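Curkum Residences > Updates > Room Care

Search updates Enter keyword Go

Curkum Residences
28 January 2022
This thread sets out the revised room care standard for all furnished bedrooms managed by Curkum Residences. It replaces the guidance issued in September and applies to short-stay and long-stay residents alike. Please read all posts before contacting the front office.

The standard covers 1,940 furnished bedrooms. Most residents already keep their rooms in good order, and we thank them for it. The points below address the matters raised most often with our housekeeping contractor, Altisance.

Wastebaskets. Each bedroom is supplied with one wastebasket and a starter roll of 50 liners. Replacement rolls are available at the front office during staffed hours. Residents may use their own liners, provided these fit the basket and can be tied closed.

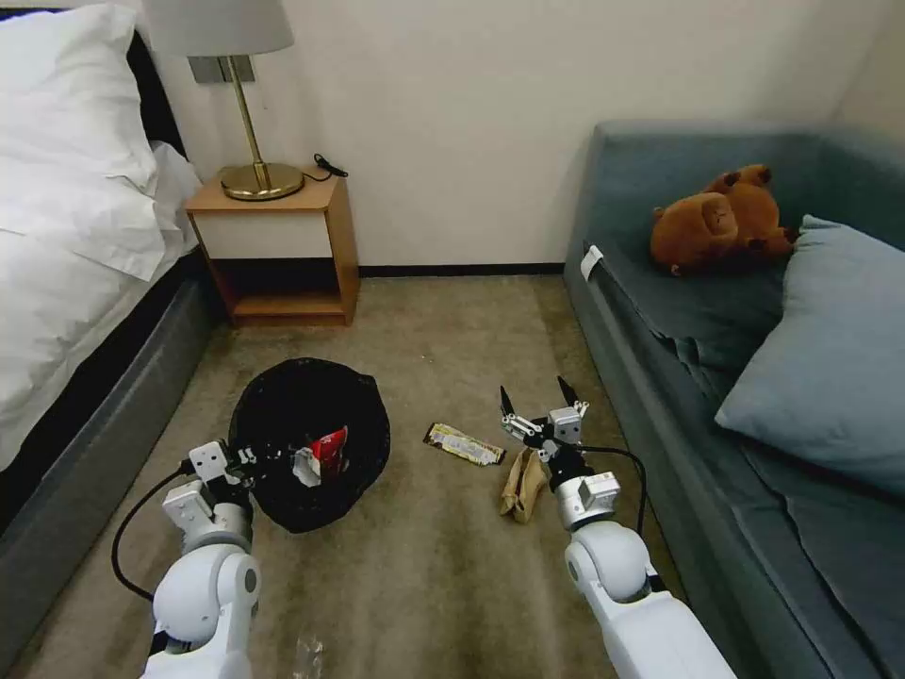
Dry litter accounts for most of the waste collected from bedrooms. Residents are asked to place it in the wastebasket at the time of use and to check the floor before each scheduled visit. Snack wrappers and paper bags are the usual items. The flat snack-bar wrapper and the crumpled tan paper bag on the carpet both belong in the lined black basket, where two other wrappers have already been placed. Clean paper bags may be taken to the recycling point on the ground floor instead.

Liners should be fitted with enough of the rim folded over the outside of the basket to hold the bag in place under weight. A bag that slips down inside must be lifted out by hand, and this slows the visit. Please do not double the liners.

Food. Packaged snacks may be eaten in bedrooms. Cooked meals and open drinks other than water should be kept to the shared kitchens. Food waste of any kind, including fruit peel and tea bags, must go to the kitchen bin and may not be left in a bedroom overnight.

Carpets. Altisance vacuums bedroom carpets every 2 weeks. The crew will vacuum only the floor that is clear when they arrive. They have been instructed not to move clothing, bags, papers, or charging cables belonging to residents. If a section of carpet is missed for this reason, it will be done at the next scheduled visit.

Stains should be reported within 4 days through the maintenance form. Residents should not apply bleach, carpet powder, or scented cleaners. Blot the area with a plain cloth and cool water and leave the rest to the crew. No charge is made for an ordinary stain reported on time.

Beds and bedside furniture. Please keep sheets and blankets tucked in or lifted clear of the floor on vacuuming days. Nightstands should remain against the wall. Lamps may be moved for dusting but should be returned to the nightstand, with the cord run behind it and away from the walking path.

Emptying. Residents of the Mujić building empty their own bedroom wastebaskets and carry tied bags to the waste room beside the rear entrance. In the Joris building, wastebaskets are emptied by Altisance at each visit, and residents need take no action beyond keeping the basket within reach of the door. The two arrangements reflect the separate service agreements in force and will be reviewed in September.

Tied bags may not be left in hallways or on stair landings at any hour. Bags found there will be removed, and a written notice will be sent to the rooms on that floor.

Residents who require help with any part of this standard, including those with limited mobility, may request assisted service through the front office. Requests are confidential and there is no fee.

The full standard is posted on the notice board in each lobby. Questions may be sent through the resident portal under "Room Care." Replies to this thread are not monitored.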